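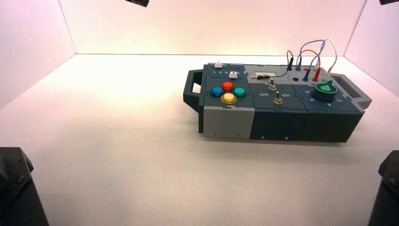
4.2 Formatting and recall in shared notes

The second study looked at whether rich text helps people find things again in a notes app. We used Fladano, a mobile notes client that stores plain text by default and added headings, bold and checklists in its October release. Sixteen people took part. Each was given a library of 50 notes, written by Dalia Lapiņa for the earlier Varnmont trial, and asked to find short facts such as a booking code or a door number.

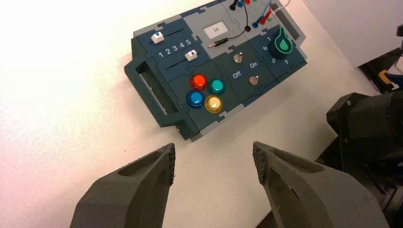 Figure 3. Modular task board on a white tabletop, with two sliders and a printed scale from 1 to 5.

Half of the participants saw the notes as plain text and half saw the same words with formatting. Search was switched off in both groups, so that people had to scroll and read. We logged the time from opening the library to tapping the right line, and stopped any attempt that went past 600 seconds.

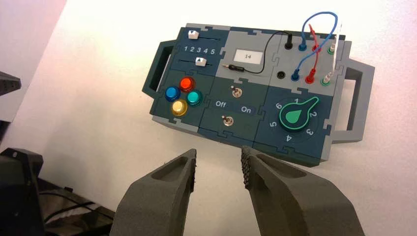 Figure 4. Task board with the slider panel, the button panel and a carry handle at each end.

Headings made the largest difference. Bold text on its own helped little, and in long notes it sometimes drew people to the wrong line – mostly where a writer had used it for whole sentences. Checklists were liked but were slower to read than plain lists in notes of more than 500 words. 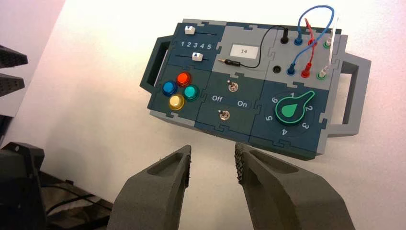

After each block, participants rated how easy the notes were to use. We kept the rating to five steps, to match the earlier trial. The same 1 to 5 range is printed between the two sliders on the task board. Ratings are given throughout Section 5, with 5 as the easiest. Two participants left the last item blank and their scores for that block were dropped. Ratings for syncing through Jestotine were collected separately and are given in Table 6.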